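Questions keep coming in after the towel-folding afternoon in Fustetville (thank you, all of you!), so the ones that come up most are gathered on this page. If yours isn't answered, write to Mavis Begay and she'll add it.

## Which towels are best to start with?

Gauzy cotton ones, every time! They're light, they give under your fingers, and they crease without a fight. Thick terry is lovely after a bath but it springs back open, and beginners get discouraged. Something about the size of a dish towel is perfect.

## Do I need to iron them first?

No. Give the towel one good snap, lay it down and smooth it from the middle out with the flat of your hand. Rafferty Mahmoud irons his and they do look wonderful, but he also irons pillowcases for fun.

## How do I keep the edges lined up?

Pick one edge and let it boss the others around. A towel with a colored line of stitching makes this so much easier, and you can watch the line as you fold and see right away if it starts to wander. Fold in half, match the corners, smooth, then fold again. If one corner ends up rumpled, open just the last fold and redo that one. There's no need to start over.

A plain, light-colored board on top of the table helps too. You get a flat surface with straight sides to line things up against, and a wire rack can stand at the back, out of your way, until you want it.

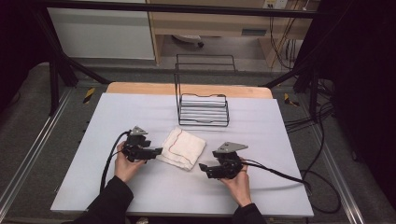
## Can I use a rack for folded towels?

Yes, and I love mine! An open wire rack lets air get at the cloth, and you can see what you have at a glance. Two things to watch:

- Set the folded edge toward you, so you can pull one out without dragging its neighbor along.
- Check the rack for rough spots before you use it. Gauze snags easily, and a pulled thread is hard to hide.

## Halves or thirds?

Depends on your shelf. Halves are quicker and make a flatter stack. Thirds come out narrower and hide the raw-looking side, and that's how Azra Atanasov does all of hers (she has the skinniest linen closet in Plulumham). Try both with the same towel and see which one fits.

## My stack leans. What am I doing wrong?

Probably nothing! Turn every other towel so the thick sides alternate, and keep the stack low enough that you can lift it in one go.

## Is there another afternoon planned?

Yes, in August, on a Thursday. Bring 2 towels of your own, one thin and one thick.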